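Home › Dustier › Sticker residue on painted panels: what I tried and what I now do

2/7/22

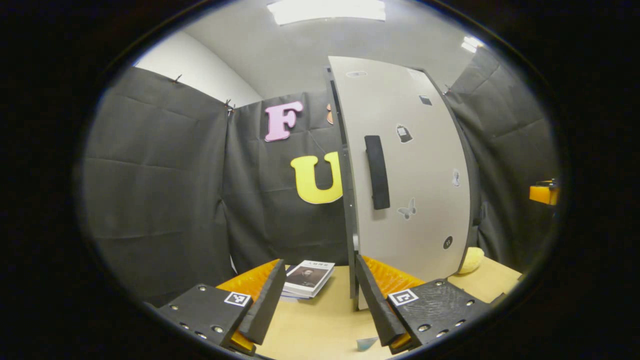

Adhesive residue is a plasticizer problem before it is a cleaning problem. A pressure-sensitive adhesive is a soft polymer with a tackifying resin mixed in, and it stays soft only as long as the small molecules in it stay put. On a painted or powder-coated surface, some of those molecules move into the coating, and some of the coating's own additives move the other way. After a few months the glue is harder, the paint under it is slightly softer, and the line between the two is no longer a clean one. Pale finishes are the worst case in practice, because any change in gloss or tint is easy to see. A greige door with several stickers scattered over it, some dark enough to stand out against the panel and one so close to the panel color that it nearly disappears, is seven separate small jobs, and each can call for a different method. The long black handle is a separate surface again, and I mask it before any solvent comes near.

I have been keeping notes on this since I started buying used office furniture and lab cabinets to refinish. Most of it comes from closures and clear-outs. Nearly every piece has labels on it: asset tags, inspection stickers, handwritten names, the odd joke. The label itself is rarely hard to remove. What takes the time is whatever the label leaves behind.

First, sort the labels by face material. This matters more than age.

Paper labels absorb liquid. Anything you put on the face reaches the adhesive in a few minutes. Warm water with dish soap works on most office paper labels, and there is no reason to start with anything stronger.

Vinyl and polyester labels do not absorb liquid. A solvent placed on top of them sits there and evaporates. You have to get under an edge, either by lifting with heat or by scoring the face. I do not score on painted metal. The blade goes through more often than I would like to admit.

Foil labels behave like polyester, with the added nuisance that they crease and tear. Heat works well on them. Metal foil carries heat to the glue quickly.

Tamper labels are built to come apart. The face separates and leaves a printed pattern stuck to the surface. Treat what remains as residue from the start and do not waste time peeling.

Second, find out what the coating is. I use an inside edge or the back of a hinge side, somewhere that will not show. Put a drop of 70 percent isopropyl on a white cotton swab, hold it against the paint for 30 seconds, and look at the swab. If there is color on it, the coating is not fully cured or was never a baked finish. If there is none, rub lightly and look at the gloss under a lamp held at a low angle. Dulling you can see at a low angle will show up later in daylight too.

Baked enamel and powder coat generally pass. Latex over primer does not. Spray-can lacquer does not, and it fails quickly. Laminates pass nearly everything except at the seams, where solvent can creep in and loosen the bond.

Third, heat. I used a hair dryer for years and then bought a Rirby heat gun at a garage sale for 6 dollars. It has two settings and no thermostat, so I checked it with an infrared thermometer. On low, held a hand's width from the surface and kept moving, it brings painted sheet steel up to 63 degrees Celsius and holds it there. For most labels I have tried, that is enough. The adhesive turns slack and the face lifts with a plastic scraper held nearly flat. The high setting is not useful for this work. I yellowed a cream-colored drawer front with it in one pass and had to repaint the whole drawer.

Peel slowly and pull back on the label at a low angle to the surface, almost folding it over on itself. Pulling straight up puts all the load on the paint bond. With a slow, low peel, the adhesive tends to stay with the face. If it begins to string, stop and add heat. If it splits and leaves a layer on both sides, the surface has cooled too far.

Fourth, residue. These are the things I tested on scrap, cut from one dented Amundsen file cabinet so that the coating was the same for all of them. I used the same brand of paper label throughout and left the test pieces on a south windowsill until the labels had started to curl.

Mineral spirits: slow, safe on everything I tested, leaves an oily film that has to be washed off. Good for thick rubbery glue.

Isopropyl alcohol: fast on acrylic adhesive, poor on rubber-based adhesive, evaporates before it has finished. Needs several passes.

Citrus cleaner: works well on both types. Leaves a film. Left on too long, it softened the test coating enough to take a fingernail mark. The mark was gone by the next morning, but I would not count on that.

Vegetable oil: works on paper label glue if you have an afternoon. Costs nothing. Gets into hinge pins and door gaskets and attracts dust there.

Acetone: took the gloss off within seconds. I use it on glass and bare steel only.

White vinyl eraser: better than I expected for thin residue. No chemistry to think about. It will burnish a matte finish if you press hard, and a burnished spot on matte paint cannot be undone.

Melamine foam: an abrasive, whatever the packaging suggests. It removes residue by removing a little of everything. On gloss paint it leaves a cloudy patch.

My usual order is now heat, plastic scraper, mineral spirits on a folded cotton rag, soap and water, dry cloth. If anything is left after that I go to citrus cleaner with a timer set for 2 minutes and no longer. The timer is on the bench because I lose track.

Gus Achterberg, who wrote to me after the last post on hinge wear, uses a different order. He does mineral spirits first, under a scrap of plastic film taped down at the edges to slow the evaporation, and then skips heat completely. I tried it on paper labels and it works. On polyester labels the liquid wicked in at the corners and stopped, leaving a dry island in the middle. He says to wait longer. I waited overnight and still had the island, though it was smaller. For someone who works in a shed with no power, it is a reasonable method.

Fifth, ghosting. This is the part I have no full answer for. You remove the label, you remove the glue, you wash the panel, and you can still see a rectangle. There are two causes and they look alike.

One is that the paint around the label has aged and the paint under it has not. Light and cooking grease and cleaning products have all acted on the open surface. The covered part is closer to the original color. You can confirm this by comparing it with an inside edge that has been shaded the whole time. If the rectangle matches the inside edge, it is the rest of the panel that has shifted. A mild polishing compound on the surrounding area will bring the two closer, on gloss finishes only. I feather it out well past the outline and stop early.

The other cause is migration, as described at the top. The covered part has taken up something from the adhesive, and it is either darker or has a different sheen. Polishing does not help, and may make the outline sharper. Leaving the panel somewhere warm and ventilated has helped in a few cases. On a Leta wall cabinet I did in February, the outline had faded by half when I hung it, and I have stopped noticing it. A repaint over this kind of ghost needs a shellac-based primer. Water-based primer let the outline come back through the topcoat on the one piece where I tried it.

A few notes on tools. Plastic razor blades are worth the price, but they dull fast, and a dull one skates over the glue. Dress the edge on a sanding block every few strokes. Old gift cards are too flexible. Guitar picks are good in corners. Cotton rags beat paper towels for anything with solvent on it, since paper towels shed into soft glue and you end up cleaning off both. Hang solvent rags flat outdoors to dry before they go in the trash. Do not leave them balled up.

Keep the heat gun and the solvents at different ends of the job. Heat first, let the panel come back to room temperature, then open the can. A warm panel also flashes off the solvent before it does any work, so there is nothing to gain by hurrying.

Next on the bench is a set of drawer fronts with what looks like double-sided foam tape across the back. I have not found a method for foam tape that I like. Dental floss works as a saw on small pieces, and the foam that stays behind can be rolled off with a thumb, slowly. If you have something better for long runs, the comment form is open again.

Filed under: Finishes, Metal furniture

Previous: Hinge wear, part two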